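The Fornent Fingers

Mansa Dankwa had two sets of fingers for the arm and until April to choose one. The Halonen pair had come with the gripper. The Fornent pair had arrived in a padded bag with no instructions and a packing slip made out to somebody else. Burnard would pay for one set across the whole line and not a cent more.

She'd written the test plan on the bus. Each set would get 100 tries on the same tray, 40 of them on the soft things, and a try was a miss if the arm let go before it got to the sink. The buttons were on the list because they were smooth and too wide to be easy. The cloth was there because cloth had ended more trials at Burnard than any other item.

By the time the kettle boiled she had the tray set at the angle she wanted and had typed 24 Mar 2024 at the top of the log.
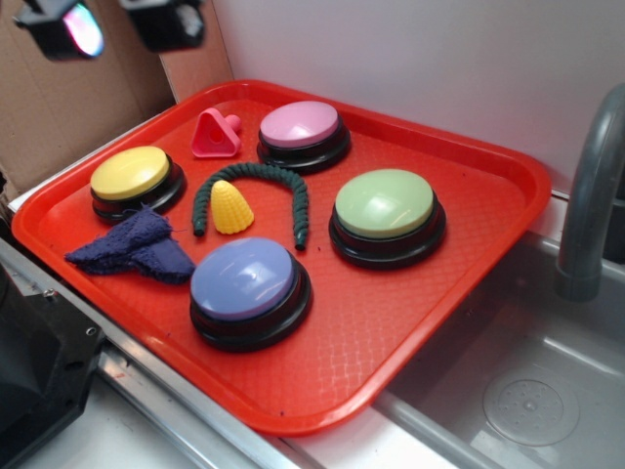
Orsolya Rácz wanted to know why the force limit was still at 5.

It had been at 5 for the Halonen run, Mansa said, so it would be at 5 for this one.

"But they're softer. You'll be squeezing mush."

"Then they'll lose, and I'll write down that they lost."

Orsolya pulled a stool over and sat with her coat on. She had built the Riren controller, or most of it, and she didn't like to see it run on settings she hadn't picked. She also hadn't been asked to come in. Mansa moved her tea out of reach of the other woman's elbow and started the run.

The corn went first, four times in a row, no trouble. The cloth came up by one fold, swung, and held. Mansa typed. The pipe-cleaner rope was harder. The fingers closed on the top of the arch and it bent away from them, and the arm carried nothing at all to the sink and opened politely over the drain.

"Miss," said Mansa.

"That's the approach, though. That isn't the fingers."

"It's the same approach the others had."

"Did the others get it?"

Mansa scrolled back. The others had got it most of the time. She turned the laptop so Orsolya could read it for herself – she didn't feel like saying it out loud.

Orsolya read for a while. Then she took off her coat.

"Run the rope again," she said. "Leave the limit. I just want to watch where it closes."

So they ran the rope again, with both of them leaning on the counter.

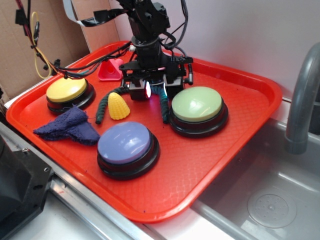 The arm over the green rope, fingers open.

"It's coming in high," Orsolya said.

"It came in high for Halonen too."

"Then Halonen got lucky."

Mansa thought about that. She made a new column in the log and called it Height, and went back to the first line to start filling it in. It would mean doing the Halonen run over. Orsolya had already gone to find the other bag.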